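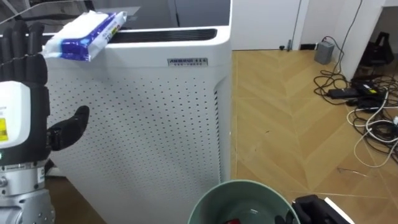
Left hand with the wipes pouch at the purifier's top edge, bucket below.

Notebook | Runs | Parts | Fixes | Calendar | Log out

Feb 22, 2020

Clutter pickup set, second room. The plan was soft packages first, then rigid things, then cables if the day allowed. Got through soft packages and most of rigid. Cables not started.

Task wording we settled on: "take the item off the purifier and put it in the green bucket." The Traveo sheet said "clear the surface," which the labelers read three different ways in August, so I changed it. One item per episode. Episode starts with the item already on top and ends when the hand is open and back clear of the rim.

The wipes are the hard one. The pouch sags between the finger and thumb and the grip point moves with it. Pinching near the end works better than going for the middle, but then the other end swings and drags on the top of the purifier. I kept the drags in if the item got to the bucket. Hordiienko's notes say to discard them. I think that is wrong for this set -- a policy that never sees a drag won't know what to do with one. Marked them "contact" in the log so they can be pulled later.

Pouch placement: I was putting it down square every time without noticing. From episode 17 on I turned it by hand before each start and let it hang over the air slot on some of them. Anyone taking over, please do the same. The early ones are too alike and should probably be weighted down.

Left thumb lags the fingers on closing. Recalibrated 2 times, better after the second but not gone. The lag shows in the joint log, so it is at least recorded and not hidden.

The head view loses the bottom of the bucket unless the neck is tipped down. Tipping it loses the hand at the top of the reach. Left it where the hand stays in view and only the bucket rim shows. Drops will have to be judged from the rim and the wrist data.

Cable pile is on the floor by the pillar with the three adapters in it. Leave it as is, it is the start state for the next set. Floor base should keep to the left of it.

Target for the room is 600 episodes, same as the Osow set. Copy to the Grillimstead drive is running, check sizes before wiping the local disk.

To do:
- thumb tendon, left hand
- change the task text in the old config too
- rigid items, remaining
- ask whether right-hand episodes count toward the total or get their own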